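Tapsell dropped half its movie catalog in August?? where is everyone watching now

Started by reijo_r

reijo_r wrote:
ok so I open Tapsell last night to finish the second half of Bulell and it's gone. Not "leaving soon," gone. My watchlist went from 500 titles to 178. Five hundred. I know some of those were junk I added at 2 am but still.
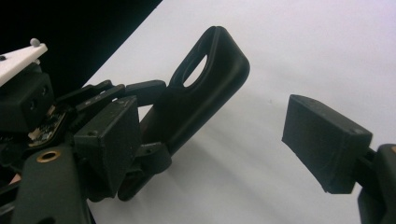
Anyone else seeing this or is it a region thing? I'm paying for the yearly plan and I don't remember an email. Mostly want to know where Bulell went and if the two Hernura sequels are anywhere without renting.

nobuhlej wrote:
Not just you. Mine shows the posters but you click and get the gray "not available" page. Bulell is on Tranus now, the theatrical cut. Extended one I can't find anyplace.

riaan_shab wrote:
There was an email. Subject line was something like "your summer picks" and the catalog stuff was way down at the bottom under the trailers. Licensing ended, they didn't renew. Happens every year, people act shocked every year.

reijo_r wrote:
Happens every year with like 20 movies. Not with most of what I had saved.

riaan_shab wrote:
Depends what you save. If it's all older studio stuff yeah you get hit. My list barely moved. I watch mostly their originals tho

annatjie_l wrote:
their originals are the reason I'm canceling lol. Sat through The Long Orchard for two hours and twenty minutes waiting for the plot to show up

riaan_shab wrote:
The Long Orchard is good. Slow, sure. The last half hour is better than anything Tranus has put out.

annatjie_l wrote:
the last half hour is a guy fixing a gate

nobuhlej wrote:
It's a nice gate scene. I'm with Riaan on that one, sorry. Wouldn't pay a year up front for it.

Back to the question — Hernura 2 is on Tranus, Hernura 3 isn't. 3 is rental only everywhere I looked. First one is still on Tapsell for some reason so good luck doing a marathon.

lesego_v wrote:
Skip Hernura 3. Saved you the rental. They swapped directors and you can tell in the first scene, everybody's lit like a toothpaste ad.

reijo_r wrote:
I've seen 3, I want to REwatch 3. My kid hasn't seen any of them and we said we'd do all three before school starts.

lesego_v wrote:
ok fair. Then buy the disc set. I got all three used, Hernura 1 has the commentary track that never made it to streaming. I have 400 discs on a shelf in the hallway and not one of them has ever sent me an email about licensing

riaan_shab wrote:
Discs are fine if you watch the same 400 movies forever. I'm not storing all that.

lesego_v wrote:
who said forever. I trade them in. Also the picture is better, go compare the night scenes in Bulell, on streaming it's just mush

annatjie_l wrote:
the night scenes in Bulell are mush on my disc too. Think that's just the movie

nobuhlej wrote:
Was fine in the theater. I think the home version got darkend, there's a long thread on it in the tech section, 1340 replies and nobody agrees. Don't go in there.

reijo_r wrote:
Went in there. Regret it.

Update — got through to support chat. They said no refund on the yearly, but I can switch to monthly when it renews. Also said "titles may return." Asked which titles, got a link to the homepage. So doing Tranus for one month for Bulell and Hernura 2, and ordering the disc of 3.

lesego_v wrote:
get the set, it's barely more than 3 by itself. You'll want the comentary

riaan_shab wrote:
Or rent 3 for one night and be done. You're going to watch it once.

reijo_r wrote:
You haven't met my kid. She watched the Bulell trailer nine times.

annatjie_l wrote:
does Tranus still do the free week? if so I'm cancelling Tapsell tonight

nobuhlej wrote:
Last I saw yes but only if you sign up in the browser, the app skips it and charges you right away. Check before you put your card in.

annatjie_l wrote:
browser worked, got the week. starting Bulell now, no spoilers pls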